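Where Does a Can Go When You Finish It?

You drink the last of your soda and the can is empty. It weighs almost nothing now. Many people think this is the end of the can's life, but the metal in it can live again many times. In this text we will follow a can from your hand to the factory and back to the shop.

What is a can made of?

Most soda cans are made of aluminum. Aluminum is a light, silver metal. It does not rust like iron does, and it bends easily, so a factory can make very thin walls from it. The color on the outside is only a thin layer of paint or ink. If you look at the top of a can, where there is usually no paint, you see the metal itself.

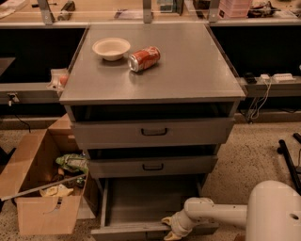

Aluminum comes from a reddish rock with the name bauxite. People dig bauxite out of the ground, mostly in warm countries. Then it needs two big jobs. First, the rock is washed with strong chemicals until a white powder is left. After that, a very strong electric current goes through the melted powder mixture, and the metal sinks to the bottom. This second job eats a lot of electricity. When we use old cans again, we can skip both jobs, and we save most of that energy.

Why do we sort?

In the town of Manby, every house has two bins for recycling, one for paper and one for metal. The bins are emptied on Friday. Children at Enriquez School collect cans too, and in April they brought 1542 of them to the sorting hall. It was 355 more than the year before!

Sorting is important because each material has its own way. Paper is mixed with water and becomes a soft gray soup, and from this soup new paper is made. Metal must be melted. A paper bowl can become new paper only when it is clean enough and has no plastic layer inside. A bowl full of sauce usually goes in the trash, or in the compost if your town allows it. Ask an adult what the rules are where you live, they can be very different from one town to the next.

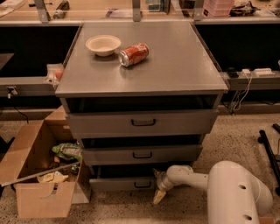

What happens in the sorting hall?

The hall in Manby is run by a company with the name Sostow. Trucks drop everything on the floor, and a long moving belt carries it inside. A big magnet hangs over the belt. It pulls out the steel things, for example soup cans. But aluminum does not stick to a magnet, so it needs another trick.

At the end of the belt there is a wheel with magnets that spins very fast. It makes small electric currents inside the aluminum, and these currents turn the can into a weak magnet for a moment. The wheel pushes it away, and the can jumps over a little wall into its own box. The paper and plastic just fall down.

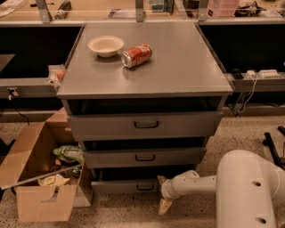
After this the cans are pressed together into heavy blocks. A truck takes the blocks to the Brosusora factory, where they are cut into small pieces. Hot air burns off the paint. Then the pieces go into an oven and melt at a temperature above 660 degrees Celsius. The liquid metal is poured into a form, and when it is cold it is rolled flat, again and again, until it is a long thin sheet. New cans are cut and pulled from this sheet.

Try it at home

Take a fridge magnet and hold it to different things in the kitchen: a spoon, a soup can, a soda can, a piece of foil. Write down which ones stick. Be careful with open cans, the edge can cut your finger.

Words to remember

Bauxite: the rock that aluminum comes from.
Belt: a long moving band that carries things.
Compost: old food and plants that slowly turn into soil.
Melt: to become liquid from heat.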